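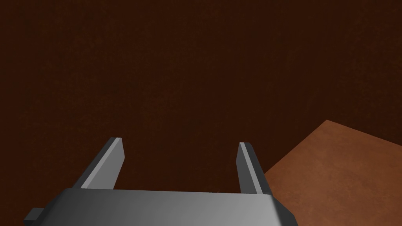

Two upright fingers on a grey base, with a wide gap between them.

The drainage engineer at Warham has spent 11 winters on the same clay. "It holds water for weeks," she says. "You plan for February and the rest of the year follows." The Skostura scheme laid 4,000 metres of pipe across 286 plots, most of it at a shallow fall.

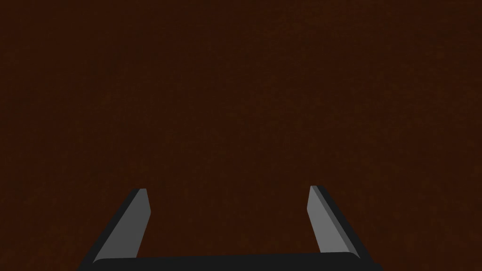 Silt is the main cost. "We flushed 940 metres last year and should have done more — the older joints let fines in." She would fit inspection chambers at closer spacing next time. The outfall at Clurnberg is due for relining first, and the tender closes in March.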